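Section 4. First charge and cab outlet set-up, Prarker electric box truck with Wekico wall charger

Read the whole section first, then do it. Most of the calls we get are from people who stopped at step 3.

Before you start

You need: the charge cable, the RFID card (taped inside the glove box lid), your phone, the depot wifi password. Truck in Park, parking brake on, key fob in your pocket and not on the dash. The wall charger has to be already wired by an electrician. If the light ring on the front is dark, stop here and call whoever installed it.

CAUTION: Do not use an extension cord or adapter between the wall charger and the truck. Not even a heavy one. Not even for one night.

4.1 Pairing the charger

1. Hold the card flat on the Wekico logo until the ring goes blue. Takes a few seconds.
2. Open the Skimavero app. Tap Add Charger. Scan the sticker on the left side of the unit.
3. Type the wifi password. Capitals matter. The app will not tell you it's wrong, it just spins.
4. Wait for the ring to turn solid white. If it's still blinking after 2 minutes, flip the breaker off, then back on, and go back to step 1.
5. Name the charger. Use the bay number, not the driver's name. Drivers swap trucks.

Note: older units ask for a firmware update at this point. Let it run. Don't pull the card away or kill the breaker while the ring is orange.

4.2 First charge

1. Open the charge port door, driver side, behind the cab step. Push and let go, it pops out.
2. Check the pins for dirt or water. Wipe with a dry cloth only. No spray cleaner.
3. Push the connector in untill it clicks. The truck locks it.
4. Dash shows a green plug. No green plug, no charge, even if the charger ring says otherwise. Go by the dash.
5. Let the first charge run all the way to full. After that set the daily limit under Vehicle > Battery > Limit. We ship it at 80 percent and most depots leave it there.

The first full charge is slow near the end. Normal. The pack is balancing its cells and the range number will jump around a bit. Give it a few days of regular routes before you trust it.

4.3 Schedule

1. App > Bay > Schedule.
2. Start time: pick when your cheap rate starts. Check the power bill, rates change, ours did in September.
3. Ready By time: set this to when the driver leaves, not when the shift starts on paper.
4. Turn on Warm Cab if you want heat from the wall and not from the battery. Truck must be plugged in for this.
5. Save. Look for the little clock on the dash. No clock means it didnt take, save again.

If the schedule and the dash disagree, the dash wins. To charge right away, hold the card on the logo a second time.

4.4 Trucks with the Agbayani lift gate

The lift gate has its own battery. It tops up off the main pack, but only with the truck on or plugged in. If the truck sits unplugged for 17 days or more, run the gate up and down once, no load, before you send it out. Slow gate = low gate battery. Plug in, wait, try again. Don't jump it from another vehicle.

4.5 Cab outlet

1. Truck on, any mode except Tow.
2. Press the outlet button under the center screen. Small green light.
3. Plug in one thing at a time. No power strips.
4. Press the button again when done. It shuts off by itself below 17 percent battery.

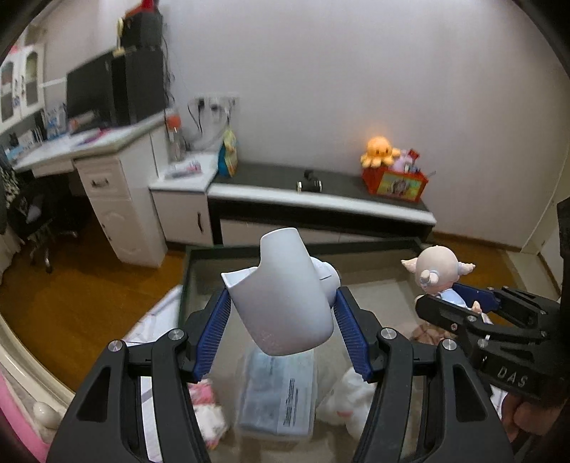
The cab outlet is meant for small loads, so laptop, phone, scanner dock, the label printer. Anything that makes heat is a different story. A hair dryer like the white plastic one in the photo, same goes for space heaters and kettles, will trip it on high and may trip it on low too. Drivers bring them for wet gloves or fogged windows. Use the cab heat and the defrost button instead. If it does trip, unplug the load, switch the truck off, wait for the screen to go black, switch on again.

CAUTION: Never point any heat source at the charge port or at the orange cables. If the connector is frozen in, run Warm Cab with the truck plugged in and try the release again after.

4.6 Quick fixes

Ring red, steady: ground fault. Stop using it, call the electrician.
Ring red, blinking: charger too hot. Let it cool, starts again by itself.
Connector wont release: unlock truck twice with the fob, then pull. Still stuck, pull the manual release loop inside the port door.
App says Offline but truck is charging: wifi only. Leave it until morning.
Card not read: take it out of the wallet.

Anything else, send a picture of the dash and the ring to Precious Villanueva at the service desk, with the bay number. Both pictures please.

Next: Section 5, Adding drivers and cards.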